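From: Vasanthi Pisharody
To: Taltitz kitchen staff list
Date: 29/08/2019
Subject: Re: Two-arm station and the tray line

Laurier Charbonneau wrote:
> The notice from July says the station will take over plate
> setting and simple toast plates. It does not say what happens
> to the 5 people now on the early tray line. Are their hours
> changing? And who answers for a plate that goes out wrong?

Dear Laurier, dear colleagues,

Thank you for these questions, which other staff have also raised with Aishwarya Subramaniam. No contracted hours will be reduced as a result of the station. Three of the early positions will move to diet checks and ward delivery, on the same pay grade. The other two will remain on the line and will supervise the station in turns.
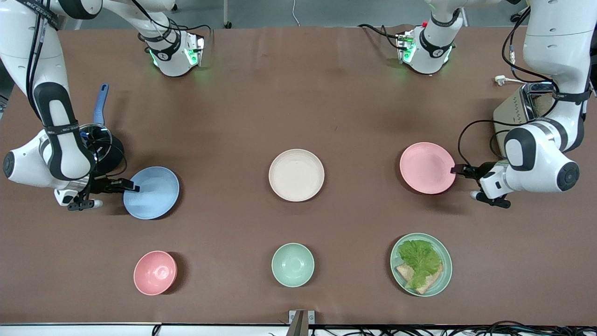 As to responsibility, every plate will continue to be checked and signed for by a member of staff before it leaves the kitchen. An error made by the station will be recorded as an equipment fault – it will not be entered in any employee's file. The person supervising may stop the arms at any time and is not required to ask permission first.

Training will be given by Dinesh Nair during paid time. Staff who would prefer not to work beside the station should write to me directly, and another assignment will be discussed with them. The 121 trays for the east wing will stay fully manual until further notice.

The revised duty list is posted outside the staff office. Corrections should be sent to Usha Alva.

Sincerely,
Vasanthi Pisharody
Personnel Office, Taltitz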